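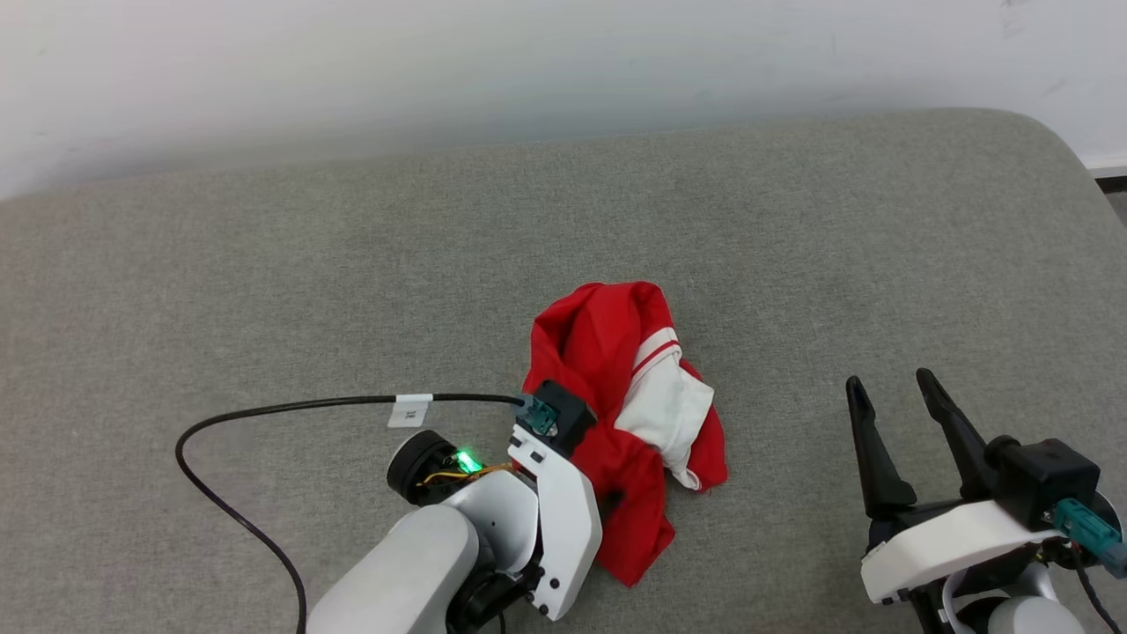 4. Repeating the Podik folding trials

4.1 Before you start

The Podik method claims that a two-armed robot can learn to flatten and fold a bunched-up garment from 300 demonstrations. Our own runs at Warwood reached 79 percent on the garments used in training. On garments the policy had never met, the result was a good deal worse, and we do not think the published score should be quoted without saying which set it came from. Follow this section if you want a number you can defend.

You will need the two arms calibrated as in section 3, the head camera mounted, and the Derkach controller at the release listed in the appendix. Older releases will run the policy but drop frames without a warning.

4.2 Setting up a trial

1. Home both arms. Wait for the controller to report ready on each side.

2. Check the cables at both wrists. Move each arm by hand through its full reach and watch for pulling at the connectors.

3. Drop the garment onto the work surface from the height marked on the post. Do not arrange it. If it slides off, drop it again and write down that you did.

4. Save a picture from the head camera before either gripper touches the cloth.

5. Load the policy and type the trial number. Numbers are never reused, even for a trial you stop in the first second.

Note: Step 3 matters more than it looks. People tidy the heap without meaning to. When Erick Shemweta went back through the October recordings he found sleeves already pulled clear in a good share of the starts, and those trials had to be thrown out.

4.3 Running the trial

6. Start the policy and step back behind the line. Keep one hand near the stop button.

7. Let it run to the time limit. Do not stop early on a fold that looks finished – the policy often keeps going and undoes it.

8. Save the end picture and the force log together.

9. Score from the end picture only, using the sheet in 4.5. The person scoring should not be the person who ran the trial.

Caution: Never reach in to free a pinched fold while the arms have power. Press stop, wait for the brakes, then open the gripper from the controller.

Caution: Soft surfaces give under a fingertip. Contact force readings taken on padding cannot be compared with those taken on a hard table.

4.4 How many trials

Plan on 700 trials if you want to compare two policies. The Skastumau report used 444 and called a small gap between its two versions an improvement. We reran the comparison and could not tell them apart. Perhaps there is a real difference, but that report does not show it.

Split the trials evenly between known and new garments and report each half on its own line. Do not average them.

Note: A grasp that touches the cloth is not a grasp. Count it only if the cloth is still held when the arm lifts. The built-in success flag fires on contact and should be left out of any table.

4.5 Scoring sheet

Fold complete, edges lined up: 2
Fold complete, edges off: 1
Anything else, including a stopped trial: 0

Revised December 2024. Scores recorded under the earlier sheet cannot be converted.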